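Speaker notes: Narrative distance in middle-grade historical fiction
Candela Montes
Session 2, afternoon

Slide 1. Title. Leave up while people sit down.

Slide 2. Scope. Two novels, both set after a war, both with a narrator under 13: Wendstead (Rory MacBrayne) and The Vanags Ledger (Aurelio Robles). Picture books and memoir are excluded. I use "distance" for the gap between what the narrator understands at the time of the event and what the sentence lets the reader understand.

Define the terms before slide 3. Focal age: the age of the child in the chapter. Telling age: the age implied by the vocabulary. In most first-person books for this readership the two are meant to match. They drift, usually in chapters that carry historical background.
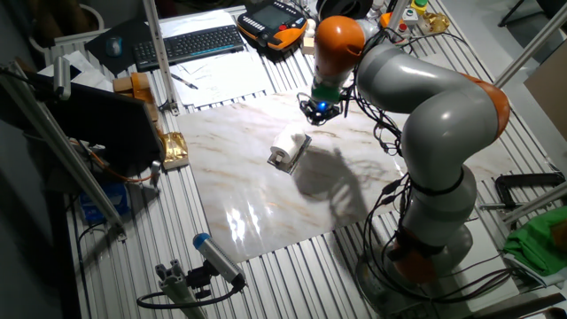
Slide 3. Wendstead, opening chapter. Focal age is nine. Read the paragraph about the ration book aloud, slowly. Point out "requisitioned" in the second sentence. The word belongs to the billeting officer, and MacBrayne has the narrator mispronounce it a page later. This is borrowed vocabulary with a source inside the story. Mark it B on the handout.

Slide 4. Same book, the harbour chapter. "Provisional" and "jurisdiction" appear with no source. Telling age jumps to adult for one paragraph and returns. Mark it U, unsourced. Readers in the school group at Werneo lost the thread at this paragraph. Skip the discussion if we started late.

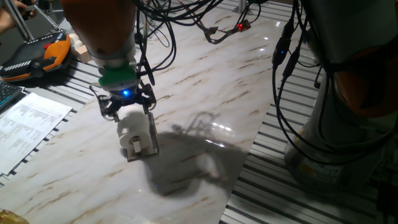 Slide 5. Method. Sample of 200 sentences per novel, taken from the first, middle and last chapters. Dialogue excluded. Each sentence coded by two readers, Pankaj Kaushik and me. Disagreements went to Ferhat Canpolat. Letters and diary entries inside the story were coded separately and don't appear in the chart.

Slide 6. Chart. Give them time to read the axes. Horizontal is position in the book, vertical is telling age minus focal age. Don't read out the values. The spike in the Robles is the border crossing at Andau, where he drops into present tense.

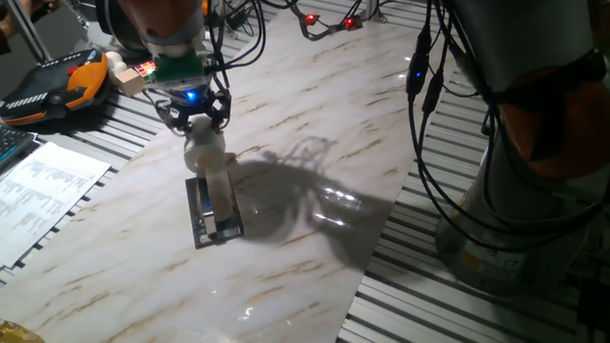 Gripper with a white cylindrical object at a dark tray.

Slide 7. Present tense. Robles removes hindsight altogether for 5 pages. The narrator counts fence posts and her brother's coughs, and the reader works out what the soldiers are doing. Compare with his epilogue, which explains the same night from a desk in Winnipeg. My view is that the epilogue weakens it. Say so and move on.
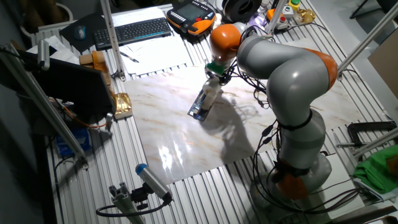

4 min read

Slide 8. Notes for teachers and librarians. Ask students to underline any word the narrator could not have known, then find who in the chapter might have said it. Works best in pairs. The Wendstead author's note gives away the ending, so hold it back until the last chapter is done.

Slide 9. Limits. Two books, one coding scheme, English text only. The Robles was read in translation, and some of the unsourced words may be the translator's.

Slide 10. Questions. Likely ones: whether a glossary fixes the U cases (it helps comprehension and leaves the telling age where it was), and whether third person avoids the problem (partly, see the reading list). Spare handouts are in the grey folder. Reading list is on the back page.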